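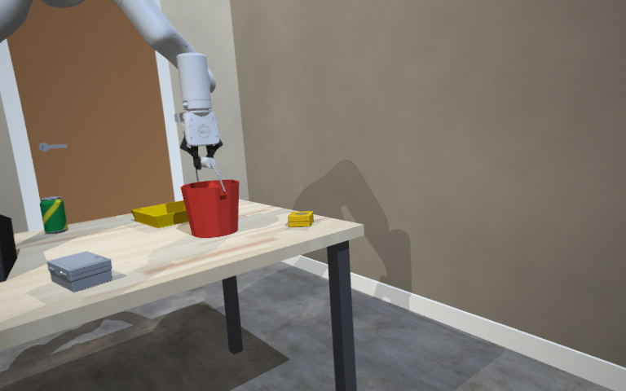

4.2 Simulated Handle Task

The students picked the bucket task themselves, and we were delighted they did. A wire handle is thin, it sits well above the body of the object, and the gripper has to close on it at the right height and the right angle. That makes it a fine test for a class in its first semester of manipulation! Every team in the September section built its controller in Wovier, the course simulator, and submitted runs through Karimi, our grading server.

Each team received the same table layout, with the red bucket as the target and the other items left in as clutter. The arm had two camera views available, one of the whole table and one close to the objects. Most teams began with the wide view only. The close view (Figure 6) is much harder to read at first, but several teams came to love it, since small errors in position show up there as large shifts on screen.

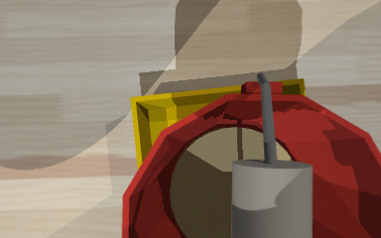

Figure 6. Close view in the simulator, with the yellow tray behind the red object.

In total the class logged 2,877 attempts over 59 graded sessions. Teams were free to change the approach path, the closing speed and the grasp height, and they kept a shared notebook of what they tried. The notebook turned out to be our richest source of data – students wrote down hunches, arguments and half-finished ideas that never reached a report. Two teams dropped their learned policy and wrote a plain scripted approach, then used the script to produce training examples for a new policy. We had not suggested this, and it made for the liveliest discussion of the term. 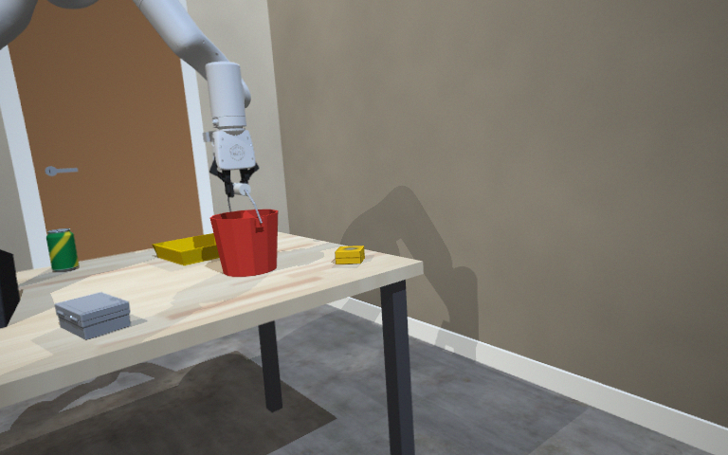

Brurevano wrote in the team's notebook that grasp height mattered more to them than closing speed, and that they would have liked 20 more runs with the speed held fixed before saying so in class. We agree, and the next version of the assignment will include a fixed-speed round.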